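Journal > Simulation work > Faults and corrections

A release fault in the Cundel kitchen, and what was done about it

Readers who have followed this journal since March will know that I maintain the simulated kitchen used by our manipulation group at Stamalden. The kitchen is called Cundel. It contains a marble counter, a wooden table at a lower level, a collection of household objects and a Franka Emika arm on a pedestal, and it serves to test control policies before they are permitted near the hardware. The following is my own account of a fault which came to light in that environment. The formal report has been filed separately by Ingvild Bråten and should be preferred wherever the two differ.

The task concerned is a simple one. The arm is required to take hold of an object on the counter, carry it to a container, lower it and let go. A batch consists of 80 episodes, and each is scored automatically. On the morning of 25th July the overnight batch was returned with every episode marked as a success. Kwaku Tsikata regarded this with suspicion, as the same policy had been dropping fruit on the floor the week before, and he asked that the episodes be replayed in full before any figure was passed on.
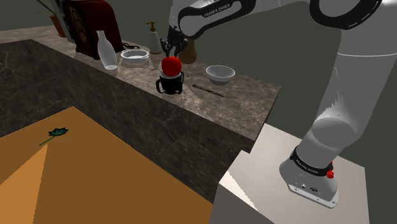 The replays showed that the scoring routine had been granting success on position alone. Once the centre of the carried object came within a set distance of the container, the episode was closed and the result recorded. Whether the fingers had opened was not examined. In a number of episodes the arm had stopped with the object still in its grasp and had been given full marks for doing so.

I wrote that routine. It dates from the first version of Cundel, when the Opoku controller always opened the gripper at the end of a motion and a separate test seemed unnecessary. The controller was replaced in the spring by Revon, which leaves the decision to the policy. The interface notes said as much. I had read them and did not connect the two matters.

Lindiwe Coetzee then identified a second fault. The finger force limit had been raised during an earlier investigation and never restored. With the limit at its proper value, a poor grasp will slip and the episode will fail, as it should. With the limit raised, the fingers held on to almost anything at almost any angle, including rounded surfaces on which they ought to have had very little purchase. The policy had accordingly been learning to squeeze.

It was this second point that caused the greater concern. A wrongly scored episode in simulation harms no one. A policy which has been rewarded for gripping hard and not letting go is a different matter when people work beside the arm. Transfer to the laboratory had been planned for the same week. It was suspended by Magdolna Győri before noon, and the checkpoints trained under the raised limit were withdrawn.

We also reviewed the objects themselves. Several have handles or other projecting parts, and their collision shapes had been simplified to save computing time. A finger can rest against such a shape in a place where the visible surface would not allow it. The close views of the gripper were of most use for this part of the work, and I would advise anyone undertaking a similar review to look at the contacts from near the fingers as well as from across the room. 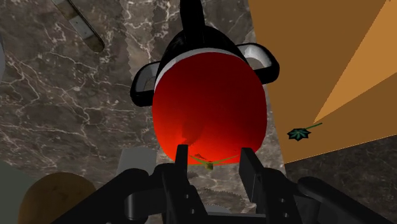
Corrections made

The success test now requires that the object be at rest within the container, that both fingers be clear of it, and that the arm have withdrawn. The force limit has been moved to a protected file, and any change to it must be approved by a second person. Adjoa Antwi has added a check which stops a batch before it begins if the limit differs from the laboratory setting.

The collision shapes are being rebuilt. Those for 4 objects have been completed and the remainder will follow as time allows. Until then, results for objects with handles will be reported separately.

The batch was run again under the corrected test and the proper limit. I shall publish the full table when Ingvild has verified it. The policy did considerably worse, and training has been restarted from the March checkpoint.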